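**Talk notes: the shared coffee corner**

Slot is 11 minutes plus questions. Renji Sugiyama introduces, then straight in.

Start with the old set-up at Torlow. Machine on top of the filing cabinet, cups in the kitchen, spoons wherever they were last used. Everyone walked past everyone else to make one drink.

- Ask for hands: who shares a coffee maker at work?
- Tell the Tapsell story (short version, leave out the carpet).

What we changed, in order:

1. Moved it all to one table. Plain light wood, wipes down easily.
2. Gave the small things a place of their own, off the table top.
3. Wrote one card with the cleaning steps and stuck it on the wall.

Cost: nearly 300 pounds, mostly the table. Yamila Painemal has the receipts if anyone asks.

Pause for a sip of water, then the stand. 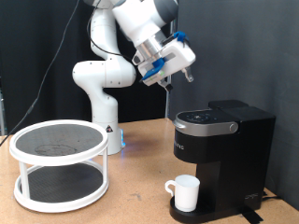 A two-tier round stand takes up very little table for what it gives you. The raised lip matters — things don't roll off when someone reaches across. Dark mats hide drips but they do mark, so lift them out and rinse them. Say that twice.

Then Condow. They have the same coffee corner on a narrower shelf and had to leave the stand out. Mention they are happy to take visitors in August.

Questions. If it goes quiet, ask who washes the jug.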